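Grollex Duo -- washing machine with two drums

Home > Laundry > Washing machines > Two-drum models

Item no. 644
Delivery: 3 weeks from our store in Dondora
Guarantee: 34 months on the motor, one year on other parts

The Duo is a washing machine with a big drum on top and a small drum under it, in one white body. You can wash the bed sheets upstairs, so to say, and the baby things downstairs, and both can run at the same time or one without the other. Each drum has its own program and its own water inlet. They share one plug and one drain hose.

We have sold this model in our shop since August and the customers ask us more or less the same things, so I have tried to answer them on this page. If something is missing, please write to me.

What goes in the small drum

The small drum is made for little loads: underwear, socks, baby clothes, kitchen cloths, a wool sweater alone. Please do not put shoes or bath mats in it. The programs are Quick, Baby, Delicate, Wool, Hot and Rinse Only. Hot heats the water longer than the others and is not for coloured things. For liquid detergent one small cap is enough. If you use more you will get foam, and the machine adds a rinse by itself, which takes time.

What goes in the large drum

Everything else. Cotton, Mixed, Sport, Duvet, Dark Colours, Night. The Night program spins slower and does not beep at the end.

Doors

Both doors are round and you can look through them. The large door is wide and opens to the left, and it needs free space on that side. Many people forget this when they measure. They measure the machine, they find that it fits between the wall and the cupboard, and then the door opens only halfway. Please open the bathroom door and any cupboard door too when you measure, and see if they meet.

It is not possible to change the side of the hinge. I am sorry for this, we have asked the factory.

Between the two openings there is a dark strip across the front with a small silver handle in the middle.

Where to put it

The floor must be flat and strong. Tiles or concrete are best. On a wood floor the machine can also stand, but check the level again after the first ten washes or so, and tighten the feet if it moved. Do not put it on a carpet.

Leave a hand's width behind for the hoses. If you have a radiator near, the machine should not touch it, and the open door should not knock on it either. Glass and paint both suffer.

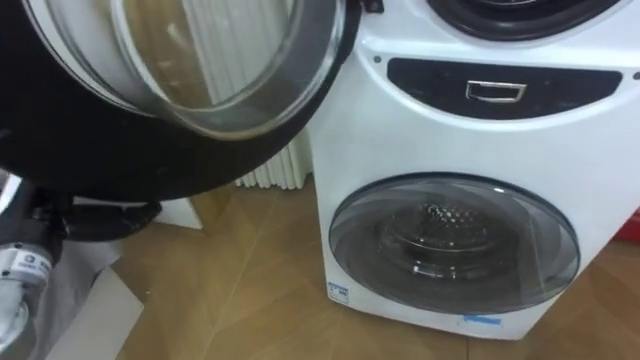

The rubber ring of the large door wants a little care. Wipe it with a dry cloth after the last wash of the day, also in the fold, where hair and coins like to stay. Leave both doors a bit open overnight. Once in a month run the Hot program empty in the small drum and Cotton 90 in the large one, with no detergent. The filter is at the back on the lower side -- put a towel on the floor before you open it.

Before the first use, take out the transport bolts and keep them. If you move to another home you will need them again. We charge extra for a new set.

Noise

The large drum at full spin is as loud as other machines of this size. With both drums spinning together you will hear it in the next room. You can delay the start of one drum with the Later button, up to 12 hours.

Delivery and old machine

We bring the machine to the room you choose and connect it. In Illach and Dondora this is included in the price. For Mokgethi and further we add 2000 to the bill, because of the road. We take your old machine with us if it is disconnected and empty of water.

Spare parts in stock: door seal (large), door seal (small), filter, drain hose, feet (set of four), transport bolts.

Questions: ask for Refilwe Kruger at the Illach shop, mornings only.

Page last changed 10/7/19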